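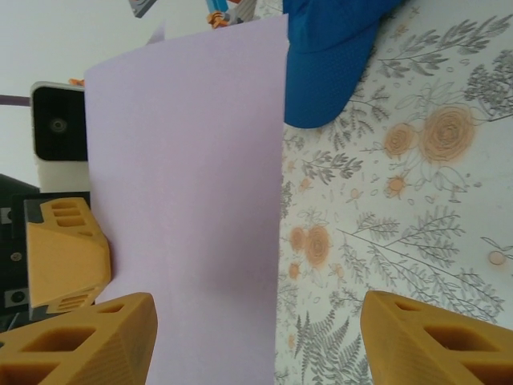
Do you need to prewash quilting cotton before you cut it? Only the reds and the dark blues, if you ask me, and I've been told off for saying so.

The Plivilent pattern group says wash everything, always, hot. I asked what for. Up to 5% shrinkage, they said. Fine, but whose? I measured a yard of my own before and after in December and lost half an inch. My quilts survive half an inch.

And then you have to iron it all again. Four yards of backing, raveled down both ends, wrapped around itself like rope. I'd want a better reason than "we've always done it."
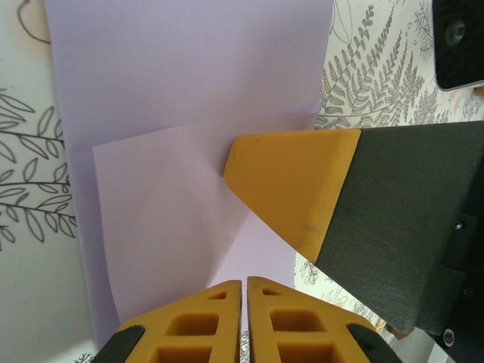
Saturday, table still not cleared.

Now the color catcher sheets. Everyone swears by them. I put two in with a Grilville red and a white, and the sheets came out pink. So did the white – a little. What did I learn? That the red bleeds. I could've found that out with a wet paper towel.

Somebody will reply that I should use vinegar. I tried vinegar on a scrap of the same red. It bled and smelled like salad.
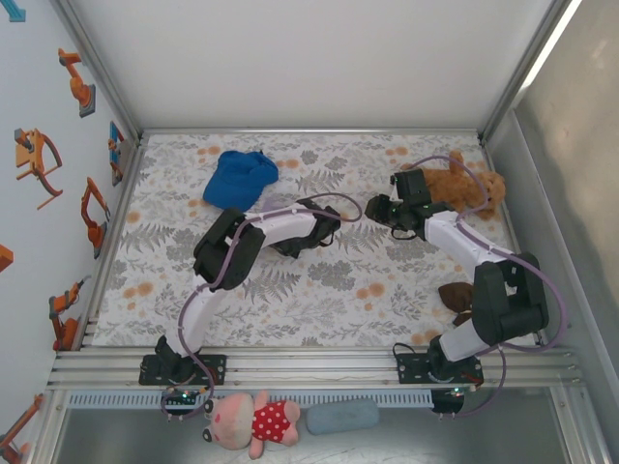
What I do now, for whatever it's worth:
1. Rub a damp white rag on the dark stuff. If color comes off, it gets washed alone until the water runs clear. The worst one took 6 rinses.
2. Everything else goes straight from the shelf to the cutting mat.
3. Flannel gets washed. I'm stubborn but I've met flannel.

Precuts – please don't. I washed a pack of five-inch squares once on the advice of a Vudham shop newsletter and got a ball of thread with some squares in it.

If you've got before and after measurements on a backing, post them. I mean with a ruler, both directions. "It felt smaller" doesn't count.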